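Hard Water and the Small Kitchen

Sep 20, 2024

Limescale is calcium carbonate, and it comes out of solution when hard water is heated. The minerals are picked up underground, mostly where rain has passed through chalk or limestone, and they stay dissolved until the temperature rises. A kettle provides the heat several times a day. So does a dishwasher, a coffee machine and the inside of a combi boiler.

Hardness is usually stated in milligrams of calcium carbonate per litre. The supply in Tosach, where this article was prepared, was measured at 282 in March, well into the range that most suppliers call hard. At that level a film forms on a clean element within days. The film is thin, but it conducts heat poorly, and the element beneath it runs hotter than it was designed to.

Two kinds of treatment are sold for the home. An ion exchange softener swaps calcium and magnesium for sodium and needs regular top-ups of salt. The Hviid under-sink unit is of this type and regenerates overnight. It needs a drain connection and a power socket, which rules out some older kitchens. An unsoftened tap is normally kept for drinking.

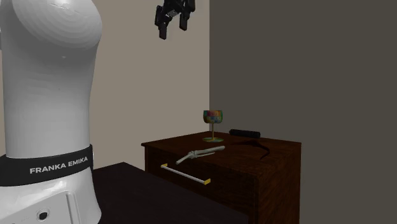
The second kind is the conditioner, which leaves the minerals in the water and aims to stop them sticking. The Goltimero clips round the pipe and is the cheapest model on sale locally. Results with conditioners vary with flow rate, pipe material and how long the water stands, and a hardness test will read the same before and after.

Jug filters sit somewhere between the two. The Bosell cartridge reduces temporary hardness, the portion that causes scale on boiling, and works well until the resin is spent. In Tosach water that took six weeks, with the jug filled twice a day.

For scale already in place, citric acid is adequate. Dissolve two tablespoons in a litre of warm water, leave it in the kettle for half an hour, then rinse and boil once with fresh water. Vinegar does the same job more slowly and the smell lingers - some rubber seals also suffer from it. Washing machines should be run empty on a warm cycle, with the dose given in the handbook.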